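Looking After Household Papers – Notes for Week 2
Evening course in home and family archives
Tutor: Rūta Sproģis

Welcome back, everybody, and thank you for bringing in such a splendid muddle of letters, deeds and school reports last Thursday. I promised to write up what we talked about, so do keep these pages by you when you start on your own cupboards at home.

We began with the question everyone asks first, which is how much to keep. My own view is that you should sort before you throw anything away, and that you should sort slowly. Lucian Filip told us about the family papers from the shop in Zirkby, more than 1000 sheets, which his aunt had tidied by date in a single weekend. It looked lovely, but all the letters had been parted from their replies – and it took him most of a winter to marry them up again. If a bundle comes to you tied with string, write down what was in it and in what order before you untie it.

Next, boxes. A flat box with a lid that closes properly will do very nicely for most things up to the size of a legal deed. Don't fill it so full that the lid bows, and don't leave it so empty that the papers slide and curl. Put your label where you will see it when the box is on its shelf, and write in pencil or in ink that won't run.
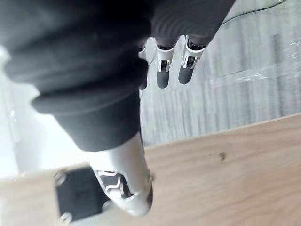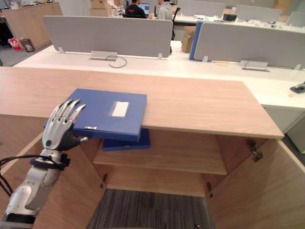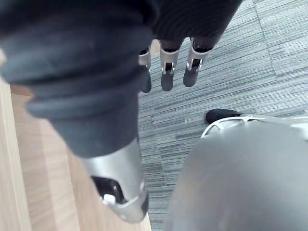 Middle picture: a closed document box with its label on the top face.

Where you keep the boxes matters every bit as much as what they are made of. Lofts are too hot in summer and cellars are damp, so a cupboard on an inside wall is usually your best friend. Keep everything off the floor, please, even if you have never had a leak in your life!

We ran out of time for the list, so a few words on that now. Give each box a number and each folder a number inside it, and keep the list somewhere other than in the box. A plain exercise book is fine. You needn't describe every sheet; "letters from Odamitz, mostly about the orchard" is quite enough to be going on with, and you can always add more on a wet afternoon.

For next week, please choose one small bundle (a drawer's worth at most) and make a first list of it. We shall be looking at photographs and how to write on the backs of them safely, so bring a soft pencil.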